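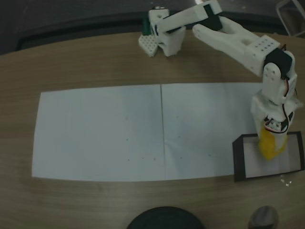 Figure 5. Robotic arm on a wood-grain table, with a perforated block beside the base.

Support > Pullance Writer > Set-up Guide > Custom Dictionaries

Reading time: 4 min

5. Setting up custom dictionaries

This section explains how to create a custom dictionary in Pullance Writer, add terms to it and share it with other users in your organisation. It applies to the desktop edition and to the browser extension. Users of the mobile edition may consult a shared dictionary but cannot edit one.

5.1 Before you begin

You must be signed in with an account that has Editor or Administrator rights. If the Dictionaries tab does not appear in Settings, ask your administrator to change your role.

Close any document that is open for review. Changes to a dictionary do not take effect in a document until it has been closed and opened again.

5.2 Creating a dictionary

1. Open Settings and select Dictionaries.
2. Select New dictionary.
3. Enter a name. Names may contain letters, numbers and spaces, but no punctuation.
4. Choose the base language. For British spelling, select English (United Kingdom).
5. Select Create. The new dictionary is shown at the top of the list with the status Empty.

Note: The base language cannot be changed once the dictionary has been created. To use the same terms with another language, export the list and import it into a new dictionary.

5.3 Adding terms one at a time

1. Select the dictionary and choose Add term.
2. Type the term exactly as it should appear, including capital letters.
3. If the term has a plural or other form, enter each form on a separate line.
4. Tick Match case if the term is a proper name. With this box ticked, "Trimach" is accepted and "trimach" is marked as an error.
5. Select Save.

5.4 Importing a word list

A word list must be a plain text file with one term on each line. A single import may contain up to 300 terms. Longer lists should be divided into separate files and imported in turn.

1. Select the dictionary and choose Import.
2. Browse to the file and select Open.
3. Check the preview. Terms already in the dictionary are shown in grey and will be skipped.
4. Select Confirm import.

Caution: Importing with the Replace option ticked deletes every existing term in the dictionary. This action cannot be undone. Export a copy first.

If accented letters appear as question marks in the preview, cancel the import, save the file again with UTF-8 encoding and repeat the steps.

5.5 Sharing a dictionary

1. Select the dictionary and choose Share.
2. Enter the name of a team, or select Whole organisation.
3. Set the permission to View or Edit.
4. Select Apply.

Members of the team will see the dictionary the next time they sign in. Where two shared dictionaries disagree on a spelling, the one higher in the list is used - the order may be changed by dragging.

5.6 Error messages

Error 2001: The file contains more terms than are permitted in one import. Divide the file and try again.

File in use: Another user is editing the dictionary. Wait until the padlock symbol disappears.

For the removal of dictionaries, see Section 6.

3 comments | 12 shares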